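[list] Re: flattening boxes for the May move

7 Feb 2024

Sorry for the slow answer, I'm on the road until tonight and typing this with one thumb.

Someone wrote:

> We have 70 of the big cartons from Barrientos left over and they are
> taking up the whole back hallway. Do we keep them made up or fold them
> flat? If flat, does the crease down the middle ruin them for books? I
> don't want to buy new ones in May if these will do. Also is tape OK
> to leave on or does it all have to come off first.

Flat, please. Made up they eat the hallway, and people start dropping odds and ends in them and then we can't tell what's packed and what's trash.

Tape – pull it if it comes easily. If it takes the brown paper with it, stop and slit it along the seam instead. Old tape on a box we're going to use again doesn't matter, the new strip goes right over. Just don't stack them sticky side out, last time I had to peel a whole pile apart in the parking lot at Jalanier and lost 18 of them.

On the crease. A fold that was there from the factory is fine, thats where it's meant to bend. A fold somebody made by standing on it is weaker and I wouldn't put books over it. Linens, lampshades, coats, sure. Lay the sheet out on a table before you decide, you feel a soft spot much faster with your palm than you see it. 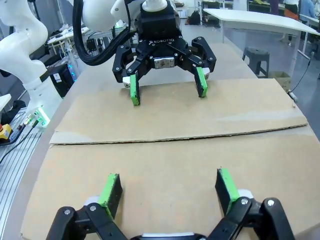 Asesel

Scuffs and pale streaks like on that sheet don't bother me. A flap that stands up a bit along the crease is OK too, it'll go down under the rest of the pile. What I would throw out: anything with a corner gone soft, anything that smells of the basement, anything with a tear running into a fold.

Stacks of 22, tied both ways with string, no higher or they slide. Write the size on the edge with a marker, not on the face – once they're piled up you only see edges. Leave the odd sizes seperate, we can cut those up for dividers between plates.

And no, don't order new ones yet. Asia still has the tall wardrobe kind in her garage, will ask tonight when I'm back.

More later, have to run

0 comments · 3 shares
Contact the list owner | Back to top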